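Latosura Shared Reading Program
Progress report to the Florkska Fund, 1st July
Prepared by Zawadi Makokha

You asked for a plain account of where the money has gone and whether people are reading more because of it. I can answer the first part. I have doubts about the second, and I would sooner put them in writing now than at the end of the grant.

Since April we have run 12 reading circles in the branch libraries at Swai and Cirnero. Sign-ups reached 60, a number I was pleased with until I compared it with attendance. On a typical evening 33 of those people come through the door, taking both branches together. The rest have a free paperback and, for all I know, have read it twice. They may also have left it on a bus.

The theme for this first stretch was short novels in translation. The idea came from the application, and I argued against it at the time. I was partly wrong. The shortest book on the list got the best talk of the season at Cirnero, with two people who had never spoken before arguing over the ending until the lights went down. The longer ones did poorly. Several readers said they had stopped halfway, and I suspect others who kept quiet had stopped sooner.
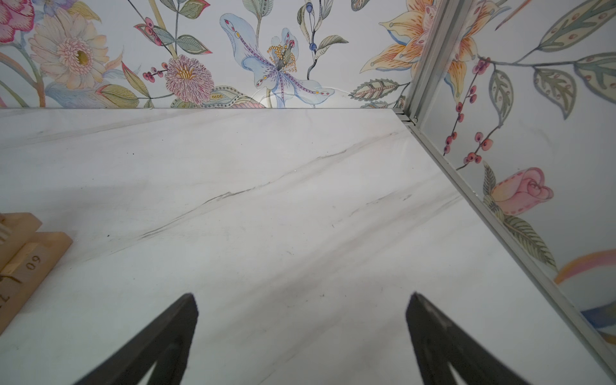
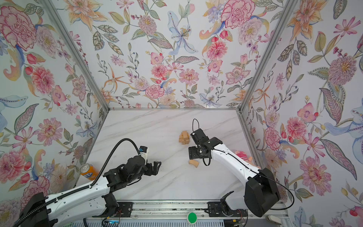
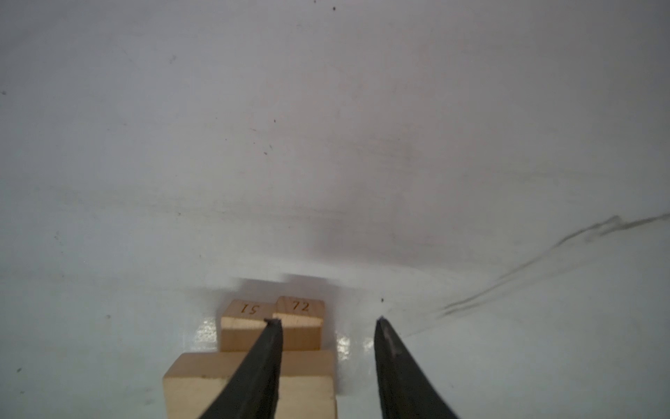 The reading journals are the part of the program I trust least. Every member was given one and asked to write a page per book, on the theory that people remember what they write down. Most of what came back was plot summary. One Swai member used hers to complain about cover art, and her case was that publishers put floral wallpaper, like the kind on those walls behind the white tabletop, on any novel with a woman in it. I thought it was the best entry of the lot, and we gave the next meeting over to it. I don't know how to report that as an outcome, and the form you sent has no box for it.

Spending is on budget except for postage, which ran over when the second delivery of books went to the wrong branch. The supplier has agreed to credit us. I have the agreement by email and will believe it when the credit appears.

The online discussion page has not worked. It has more than 2 months of posts, nearly all of them mine. I would like your permission to close it and move what is left of that line into large-print copies, which members at both branches have asked for repeatedly.

For the next period I propose fewer titles and a longer gap between meetings. The journals would become optional. I would also like to drop the before-and-after survey. People told us in it that they read a great deal more than they used to, and they told us this while returning books with the spines uncracked.

Attendance sheets and receipts are attached. The Swai sheet for the first meeting is missing, and I have left that evening out of the figures.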